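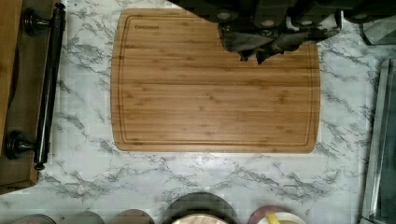
2 min read

ok so cutting board week has officially begun. For anyone new, I'm in a student robotics club, our team is called Tolero, and our project this year is getting an arm to do boring kitchen jobs. Thread!

The task sounds so small. Pick up the board, move it over, set it down without a bang. That's it! I told my mom and she said "so like, what a toddler does" and yes mom, thank you

What makes a flat board rude is that it lies flat on the counter and there's no handle. The fingers have to find an edge and get a bit of lift before they can grip anything. Brenda Vergara has been on this for ages and she now talks about board edges the way other people talk about their exes

Also marble pattern counters. White with gray veins everywhere (very pretty, I hate it). Our first edge finder kept deciding a vein was the side of the board and going for that instead

The juice groove is the other one. It makes a second, smaller rectangle inside the real one, so the code gets two boards for the price of one. Femi fixed that by making it always trust the outer line, and I bought him a burrito

Where we are with training: 242 tries recorded, and we want 400 before the showcase on 27th October. Everyone does a shift. Mine are late because I like the quiet and I get to pick the music

Someone asked about the wrist camera. Yes, we look at everything from there. You get the fingers hanging in the top of your view the whole time, and they hide whichever corner they're over. You get used to it, the model is still getting used to it

Our rivals at Zemico are apparently doing mugs. Mugs have handles!! I'm not bitter

Next up is the same task with more stuff left out near the board, bowls and so on. Will post how it goes, and if you've got a trick for picking up flat things, my replies are open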